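Nuteck Opens Service Program for Two-Arm Packet Handling Cells

Brirness, Tuesday, October 23, 2018

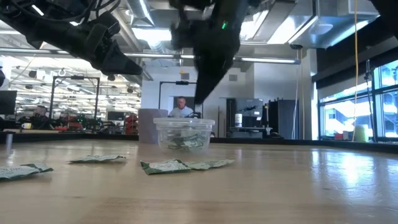 Nuteck today announced a fixed service program for its two-arm table cells, which are used by packing companies to move small packets into round containers. The program covers the grippers, the cables on the arms and the yearly alignment of both arms to the table.

The first customer is the packing company Drudamano. Its cell had stopped many times in the summer with the same fault: the left gripper closed too late and pushed the packet away. Service technician Suryani Entili found that the finger had a small play at its mounting. She changed both fingers, laid the cables again in a wider loop and taught the pick positions new.

"Thin packets are difficult, they wrinkle and they do not lie flat," said Entili. "If the fingertip stands one millimeter too high, the gripper takes only air. So we always check the height first, and only then we look in the software."

After the repair, the cell made a test of 3235 picks with no stop for a gripper fault.

Under the program, a technician visits the cell 2 times per year. Between the visits, the operator cleans the fingertips and checks the cables by hand. A set with spare fingers and screws costs 499 euros and can be ordered separately.

"Our people can now do the small work by themselves," said Remo Eberhard, production manager at Drudamano. "Before, we waited for a visit also for one loose screw."

Orders for the program are accepted from now. Press contact: Ineke Peeters, Nuteck, Brirness.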